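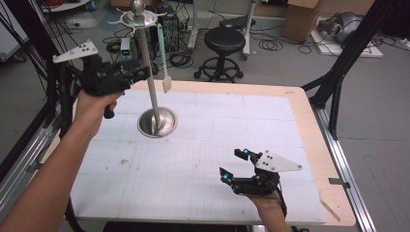 The utensil stand on the work table, with the mint-green spatula hung from the tray.

The purpose of this entry is to set out my findings on the storage of kitchen utensils, a subject on which I have received more correspondence since November than on any other matter addressed in these pages. Readers who follow the site for its notes on bread may wish to wait for the next installment.

For many years the utensils in my household were kept in a drawer. The drawer was deep, and it was shared with a rolling pin, a ball of twine and the instructions for a pressure cooker that had been given away when we left Multincombe. Retrieval of any single item required the removal of several others. Upon moving to the present address in Trotham, I resolved that the tools in daily use would be kept in the open and within reach of the stove, and that the remainder would be placed in a box until such time as they were missed. Very few have been missed.

Three arrangements were considered. The first was a crock, which is inexpensive and familiar, and which I used for one winter. Its principal drawback is that the handles go down and the working ends stand up together, so that the whisk takes hold of the slotted spoon. Crumbs and drips also collect at the bottom, where they are not seen until the crock is emptied. The second was a wall rail with hooks. A rail is an excellent solution for a person who owns the wall. The lease at Trotham does not permit drilling, and the adhesive version I purchased under the name Ponden released its hold overnight and took a strip of paint with it. I have written to the landlord on this point and will not discuss it further.

The third arrangement is the upright stand, and it is the one I now recommend. The type I favor has a single polished pole on a round, shallow base, with the hanging positions at the top. It requires no fixings. It may be moved to the table when food is served there and returned to the counter afterward. Because each utensil hangs on its own, the hand goes directly to the one that is wanted.

Certain conditions should be observed. The stand should be loaded evenly, and the first two tools should hang on opposite sides, particularly where one of them is a ladle of any weight. It should not be placed at the edge of a counter or under an open window. The base should be wiped at the same time as the counter, and the upper parts once a week with a soft cloth, as a polished finish shows every fingerprint. Where the water is hard, as it is in Trotham, the cloth should be followed by a dry one.

Attention must also be given to what is hung. A tool without a hole or loop at the end of its handle will not serve, and I advise against tying string to a handle that was not made for it. String holds moisture and soon becomes unpleasant. Light spatulas are well suited to the stand. Long tongs are not, in my experience, since they open as they hang and occupy two places. Mine have gone back to the drawer.

On the question of color, I had formerly held that kitchen tools should be plain and dark. I have revised this position. A pale green is easily found on a crowded counter, and it is agreeable to look at on a gray morning. Persons who cook with tomato or turmeric should nevertheless consider how a pale tool will look after a year of service, and should rinse it promptly.

I would further recommend that every tool be taken down and held before a permanent place is assigned to it. The hand is a better judge of a utensil than the eye.

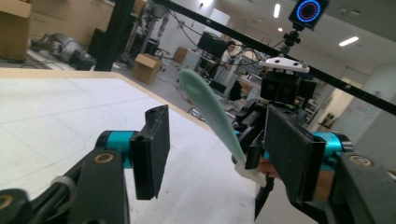
Gheorghița Stanciu writes that she gave up her own stand after one summer, as everything on it gathered a film of grease from the frying pan, and that a shallow drawer with dividers has served her better. She adds that a stand is only as tidy as the counter beneath it.

The objection is a fair one and I have considered it with care. Grease is a genuine difficulty within an arm's length of the burners. My own practice is to keep the stand on the far side of the sink, which adds one step to the journey and has reduced the film considerably. Utensils that are used every day are also washed every day, and the film has little opportunity to settle on them. The item that suffers is the one hung for appearance. In my case this was a copper skimmer, since retired.

As to the shallow drawer, I have no quarrel with it where such a drawer exists. The kitchen at Trotham has one drawer only, and it sticks.

A further inquiry concerned the Roman, a heavier stand that several readers have mentioned to me. I have not used it and am therefore unable to offer an opinion. Should any reader have kept one for a full year, a short account would be welcome, with particular reference to whether the base marks a wooden surface.

Correspondence may be directed to the usual address. Replies will be made in the order received, with some delay over the holidays.

Gheorghița Bogdan
December 16, 2023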